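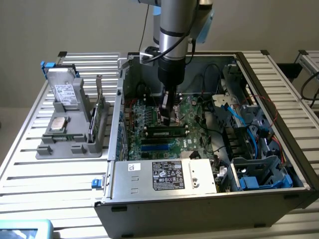
Repair, Reuse and the Office Computer
Handout 2: Why good machines get thrown out

Read this before the seminar. The reading list is on the course page, where it has been all along.

Last time we looked at how long an office computer can last. This handout is about how long it is allowed to, a shorter period set mostly by people who have never opened one.

Start with the replacement cycle. A firm buys its desktops in one batch, writes their value down over a few years, and at the end of that time the books say they are worth zero. The computers haven't read the books. They go on starting up every morning. But a thing worth zero is hard to defend in a budget meeting, and a new batch is easy to order, especially in March, when there is money left that will vanish if it isn't spent.

Our main case is Braltell, a mid-sized insurance office that replaced 2,000 desktops in one go. The stated reason was slowness. When the machines reached Kullari, the refurbisher, the usual cure was more memory and a fresh drive, fitted in 9 minutes per machine. Braltell had paid to have them taken away. It later bought a batch back for a branch office, and was reported to be very pleased with them.
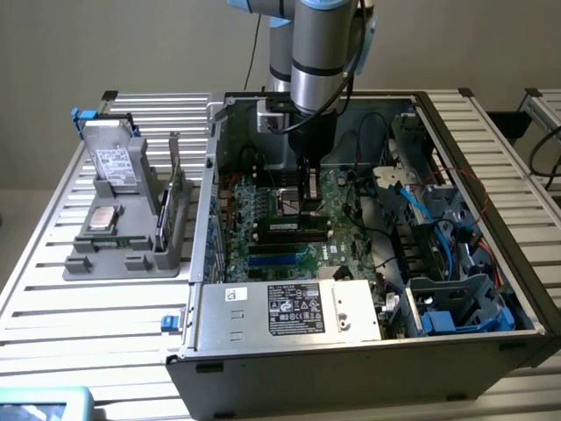

Notice who gains at each step. The supplier sells new stock, the refurbisher gets old stock for less than nothing, and the manager who signed for it all gets a line on a résumé about modernization. The cost lands on whoever deals with the leftovers, and that party is rarely in the meeting.

Terms you should be able to use without looking them up:

Book life: how long the accounts say a thing lasts.
Service life: how long it does last.
Idle stock: machines kept in a closet just in case. The case does not arise.
Downcycling: turning a working object into a pile of cheap metal and calling it green.

The Tamero survey in your reader claims that most office desktops could serve up to eight years. Check how it defines "serve" before you quote it. Hafþórsson, the leasing firm in the second reading, has a different number and a different thing to sell.

For the seminar, bring one page on something your household or workplace replaced while it still worked. Say who decided and what reason was given. "It was old" will be sent back for more detail. Phones are allowed as a topic, though I have read a great many pages on phones.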